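March, 6:40 a.m.

Water meter reading this morning: 3,221. The number by itself means little, but I have kept the log long enough now that the gaps between readings are worth looking at. The overnight test was run again with the main open and every fixture closed. The small leak indicator on the dial moved a little less than a quarter turn between 11 p.m. and 6 a.m. A tight system should show no movement at all.

I have ruled out the upstairs toilet. Dye in the tank at 9 p.m., bowl clear at 6. The downstairs toilet got a new flapper last month, a Cudo, which seats well but needs the chain one link shorter than the leaflet says. With the chain at the recommended length it drags under the flapper on every third or fourth flush.

That leaves the softener, the outside spigot and the run of pipe under the hall. The softener is an Evon and it regenerates at 2 a.m. on a schedule I did not choose. I had forgotten this when I set up the first two tests, so those results are void and I have crossed them out in the log. For last night it was in bypass. The movement on the dial was smaller than before but still there, so the softener explains part of the earlier figures and none of this one.

Static pressure at the laundry tap was 53 psi with everything closed. I shut the main at 6:15 and watched the gauge. It dropped three psi in ten minutes, then seemed to hold. The gauge is a cheap one and the needle sticks, so I tap the glass before each reading.

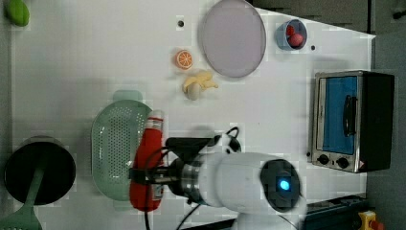
Called Evelien Van Hecke at lunch to ask about the spigot. Her house is the same age as mine and the same builder did both. She had the packing nut replaced on hers two winters ago, and the plumber from Jorance told her the stem washer was the wrong size from the start. She still has the invoice and will look up the size. She also thinks the pipe under the hall was joined where the old wall stood, and that would put a fitting directly below the closet. I had assumed a single length.

Took up the closet carpet at 4 p.m. The boards are tongue and groove, nailed through the face, and one had been cut and put back at some point. Lifted it with the flat bar. There is a fitting, as she said. It was dry to the touch and a paper towel left around it for an hour came up dry as well. There is some green crust on the lower side that could be years old. I wiped it off so that any new growth will show.

The spigot is now the best candidate. It has its own shutoff in the crawl space, a gate valve with a stiff handle, which I closed at 5:30. I put the new towel around the valve stem too, in case closing it starts a drip there.

Water bill came in the same mail as the seed catalog. 558 units on the billing line against a quarter in which the garden was not watered once.

Tonight: softener in bypass, spigot shutoff closed, photo of the dial at 11. Read again at 6. Buy plumber's grease and a second gauge.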